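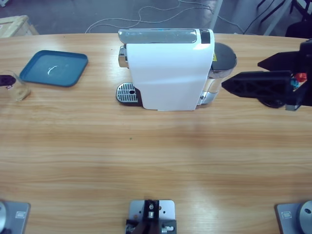 The capsule machine on a light wooden table, with the blue tray next to it.

Nel Capsule Descaler, 6-Dose Bottle

Sold by Wirkdale Kitchen Supply
Liquid concentrate, unscented
In stock, ships from our Prillcombe store

Hi, Jiahui Deng here. I run Wirkdale with my sister, I write all these pages myself, and I'm going to talk for a while about limescale, so get comfortable (or jump down to the directions, I won't be offended).

Prillcombe water is hard. If you live in town you already know this from your kettle and your shower door and that crusty ring at the bottom of the faucet. When I moved here I went through two coffee machines before a neighbor asked me, very kindly, when I'd last descaled. I had never descaled. I thought the little light was a suggestion! The second machine had gone from a nice steady pour to a sad drip, and it was making a noise like somebody moving furniture upstairs.

So I got interested, maybe a bit too interested, and I started trying every descaler I could get my hands on. Powders, tablets, citric acid by the bag, white vinegar (more on vinegar in a minute). Nel is the one I kept buying with my own money, and when we opened the store it was one of the first things I ordered for the shelf.

What it is

Nel is a liquid descaler made for small coffee machines, the capsule kind especially. The bottle is squat with a wide neck and a measuring cap, and it holds 6 doses. One dose goes into a full tank of water, you run it through, you rinse, you're finished. The active part is lactic acid with a little citric acid behind it. There's no perfume and no dye, so it looks like plain water going in. Coming out it may look cloudy, and if you've left things as long as I used to, there can be little white flakes in it too. That's scale. Pour it away and feel good about yourself.

I like that it doesn't smell of anything much. A slightly sour whiff when you open the cap and then it's gone. My sister can't stand cleaning smells in the kitchen and she has never once complained about this one.

How I use it

Your machine's own manual comes first, always. The buttons and the light patterns are different on every model, and plenty of machines have a descaling mode that needs a particular button held down. But the general routine goes like this:

Take out any capsule and empty the used capsule container.
Empty the drip tray and put it back.
Fill one cap of Nel to the line and pour it into the empty water tank.
Top the tank up with cold water to the max mark.
Put a big bowl or jug under the spout. Bigger than you think.
Start the descaling mode and let it run until the tank is empty.
Rinse the tank well, fill it with fresh water, and run the whole tank through.
Rinse and run it once more.

Start to finish it takes me 18 minutes, and for most of that I'm reading the mail. Please don't skip the second rinse. I tried skipping it once and my first cup of the day tasted like lemon candy that had gone off.

Keep it away from marble and limestone, please! Acid eats stone counters and a splash can leave a dull spot that won't buff out. I do mine on the kitchen table with an old towel underneath. Wipe up drips on metal parts right away too. If you get it on your hands just wash them, and if you get it in your eyes rinse with lots of water and follow the advice on the label. Store it out of reach of kids and pets, cap on tight.

How often

Every three months is a good starting point for hard water. If you're up in the hills on softer water you can stretch it to twice a year. A house that makes two cups in the morning and one after lunch is going to scale up slower than an office where the thing never cools down, so go by use as well as by the calendar. And if your machine has a light, believe the light.

We write the month on the bottle in marker every time we use it. February, May, August and so on. There's a blank patch on the back of the label that's just right for it.

About vinegar

I get asked this at the counter constantly. Yes, vinegar dissolves scale. My grandmother used it on everything and her kettle was spotless. But a kettle is a metal pot you can scrub and sniff, and a capsule machine has narrow tubes and rubber seals you'll never see. The smell hangs around in there for days, and a lot of manuals tell you not to use it. Check yours. For kettles and shower heads go right ahead, it's cheap and it does the job.

Plain citric acid powder is a fair choice if you're on a budget, and we sell that as well. You do have to weigh it and dissolve it completely, and I'm lazy before coffee.

Nel or Vanau?

We carry both. Vanau is the tablet one, in the flat green box. Tablets are tidier to store and much better for traveling or for a vacation rental, where you don't want a guest measuring liquids. They do take a while to dissolve in cold water, so drop the tablet in a cup of warm water first and stir until it's clear. If you pour it in with bits still floating, those bits can end up somewhere annoying.

For home I reach for Nel. It's ready right away, it costs less per dose, and I can use half a cap in the kettle when I feel like it. For the bigger bean-to-cup machines I'd look at Vanau's larger pack or whatever the manufacturer recommends, as those tanks are a different size and the Nel cap isn't marked for them.

The details

Contents: 433 ml
Doses: 6
Type: liquid concentrate
Suitable for: capsule machines, pod machines, kettles, small filter machines
Not suitable for: marble, limestone, enamel, aluminum parts, milk frothers
Scent: none added
Cap: childproof, with measuring line
Bottle: recyclable, rinse first
Keeps: use within 2 years of opening

Things people ask me

Can I use it if my machine is still under warranty? Some makers want you to use their own descaler while the warranty runs. Look in your booklet or give their service line a call before you order. I'd hate for you to have an argument later over a bottle of cleaner.

Can I leave it sitting in the machine overnight? Please don't. Scale dissolves quickly, and a long soak is hard on the seals. If the machine is really badly blocked, do one full round, rinse, and do another full round the next day.

My light is still on after descaling! Usually the machine didn't recognize the cycle as complete. Most often it got switched off partway, or the tank wasn't filled to the top. Run the mode again with plain water and see whether the light clears. If it doesn't, bring your model number in (or email it) and I'll look up the reset with you.

Will it get coffee stains off the drip tray? Not really, no. Those are coffee oils, and warm water with dish soap is better. Pull the tray out, take the grille off, soak them in the sink and go over the slots with an old toothbrush. I do that every week or so and it makes more difference to the look of the thing than anything else.

Does it help with the taste? If your coffee has been coming out lukewarm and thin, scale could be part of it, and you may well notice a change. If it tastes stale or bitter, I'd clean the spout and try different capsules before blaming the water.

Shipping and pickup

Orders placed before 2 p.m. go out the same day. The bottle travels upright in its own cardboard sleeve with a sealed bag around it, after one very sticky parcel in our first winter that I don't want to relive. Local pickup is free, just choose "Prillcombe store" at checkout and come to the side door if the front is busy. Unopened bottles can come back to us any time within a month. Opened ones can't, sorry, but if yours arrives leaking send me a quick note and I'll put another in the mail.

Goes well with

Soft drip tray brush, narrow
Water hardness test strips
Citric acid powder, resealable bag
Vanau tablets, travel box

If you're not sure how hard your water is, get the strips first. You dip one, wait a minute and match the color to the card, and then you'll know whether to order one bottle or two.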